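Open floor walkthrough, kettle table and surrounds
Site: Hoani unit, ground floor
Checked by: Aldo Serra
Last updated: April 24, 2020
3 comments · 2 shares

Short version for those who won't scroll. Pass with notes. Two items open, both small, both to do with cords. Rest is housekeeping.

1. Kettle, body and lid
OK. White electric, went over it cold before anyone filled it. No cracks in the body, lid seats flush, handle solid when you wiggle it. No scale inside to speak of. Tag number 479, copied onto the Dakport sheet, matches. 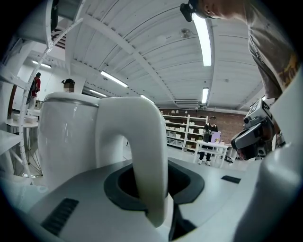

Lid hinge a touch stiff. Not a fail, just open it with the kettle standing down on the table, not in the air. Same rule as last time: no filling past the max line, no boiling while anyone is practicing lifts. Lifts are done empty.

2. Kettle base and cord
OPEN. Base itself fine, contacts clean, dry. Cord is the issue, goes over the side of the table and anybody's knee can catch it. Want it routed off the back and clipped. Clips are in the Urkico drawer, pack of 50, so no excuse.
Base gets unplugged at the end of each session. Found it live once this month allready.

3. Table and cloth
OK with note. Low table, doesn't rock. Blue cloth is on but hangs over the edges, and a cloth that can be pulled is a cloth that can bring a kettle with it. Fold it under or clamp it. Plant in the white pot can stay if it's kept well away from the base. Water it at the sink please, not on the table.

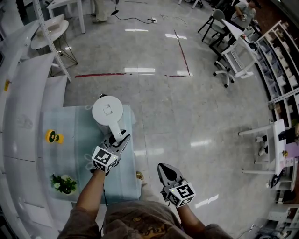 Small yellow and black item should be put back when not in use, stuff that can roll ends up on the floor and the floor is shiny enough to slip on as is. Wipe spills right away, don't leave it for the next person.

4. Floor and marked area
OK. Red lines still readable, no lifting at the corners that I could find. Keep bags and coats outside them. Chairs go back under the desks, the white rolling one especialy, it wanders.

5. Power strip and floor cable
OPEN. White strip on the floor, black cable winding across to it right where people stand and walk. Needs a cover or a different run along the wall. Asked Skolance for a price on low profile cover, no answer yet. Till then tape it flat and look where you step. No heaters on that strip. No second strip plugged into it either.

6. Shelving and side tables
OK. Uprights firm, nothing leaning. Heavy stuff low, light stuff high, keep it that way. Loose papers in the blue folder box need pushing down or filing. Small round table is a light thing on thin legs, so no hot drinks on it and don't lean.
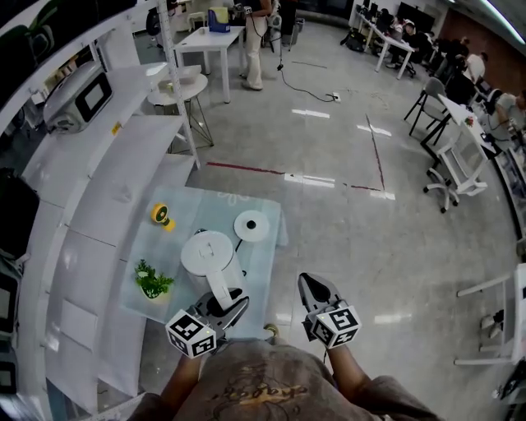
7. Exits and extinguisher
OK. Both doors open freely, extinguisher pin and gauge good, nothing stacked in front.

Comments (3)

Clips are on, cord now goes off the back. Can you close item 2? Left the base unplugged.

Will close it once I've seen it. Item 5 stays open.
Aldo

Cloth folded under and clamped at the corners. We're short 2 clamps if anyone has spares.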